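Feltby Striped Wallpaper, pale pink
Reviewed Sunday, September 2, 2018

We papered our bedroom with this in May and it has held up well. The rolls came from Jasix and cost 184 in total, including paste. The lines are thin and wavy, so small errors in matching don't show much. Hanging it took a weekend. The curved part of the ceiling edge was slow work, and I wasted around 20 inches of paper there before I got the arch right.

The color is lighter on the wall than on the roll. It goes well with white molding.

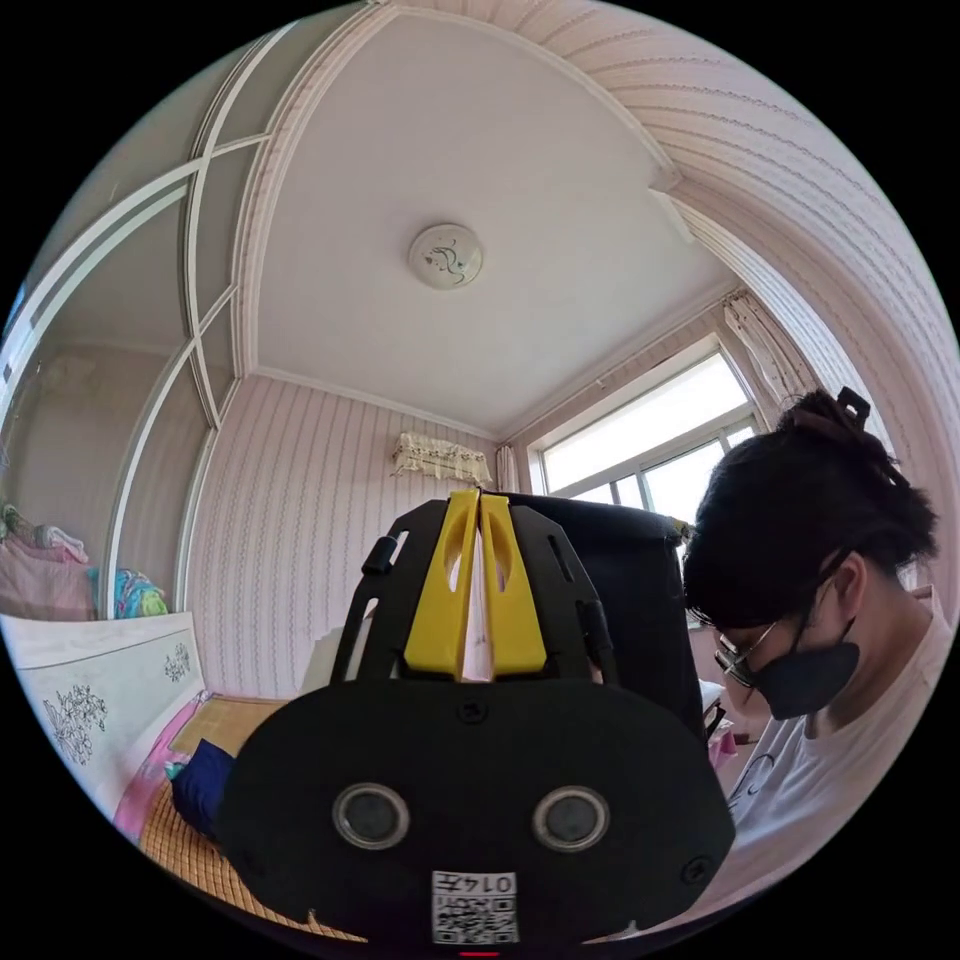 Feltby pink stripe on the walls and arch, in daylight.

One seam by the door lifted and needed more paste. I would buy it again.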